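Drendstead Beer and Cider Weekend adds a reading tent for its 9th year

Talks, tastings and a new local history of brewing along the Sonville canal

Drendstead's beer and cider weekend is back in January, and this time there are books! Visitors can expect 4 sessions on the Saturday, a bar stocked entirely by small makers from within cycling distance, and for the first time a heated tent given over to people who write about what goes into the glass.
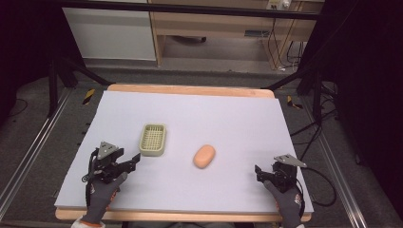
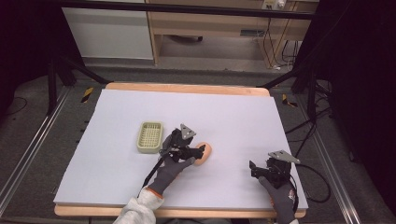
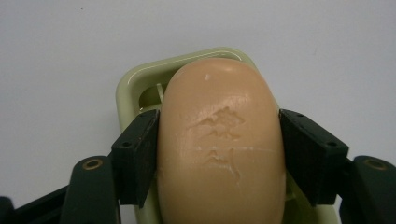 The tent has been put together by Prornisance, the small Sonville press behind a growing shelf of food and drink titles. Its newest book, Malt and Mud: Brewing on the Sonville Canal, goes on sale at the festival a full week before it reaches the shops. It follows the town's breweries from the barge trade through the long quiet stretch after the last big maltings shut, and on to the present crop of brewers working out of railway arches, a former dairy and one very crowded garage.

There's plenty in it for people who have never thought much about hops. One chapter is given over to pub signs, another to the great cider argument (still going, as anyone who drinks at the Roman will know), and the old price lists printed at the back make lovely and slightly painful reading.

The authors will give 2 talks, at 1pm and again at 4.30pm, each followed by a tasting of beers brewed from recipes in the book. The dark mild is a particular treat: soft, a bit smoky, and low enough in strength that you can have another and still follow the questions afterwards. Places at the tastings are included in the ordinary ticket but do need to be booked, as the tent is not large.

Outside the tent, the weekend keeps to the shape regulars know and love. The Roman is opening its yard for hot food from noon, with pies, a bean stew and the cheese toasties that ran out so early last time (more bread has been ordered!). Home brewers can bring a bottle to the swap table by the main doors, and the evening ends with fiddle music in the long room. Alcohol-free beers and pressed apple juice will be on every bar, at the same size pours as everything else.

Tickets are limited to 996 for the day and are on sale now from the Roman and from the Prornisance bookshop in Sonville. The price covers entry, a festival glass and the first half pint or juice. Under-18s are welcome until 6pm with an adult.

Doors open at 11.30am. The last bus back to Sonville leaves from outside the Roman at 10.40pm, and the footpath along the canal will be lit as far as the lock.

Review copies of Malt and Mud are available from the Prornisance press desk.

ENDS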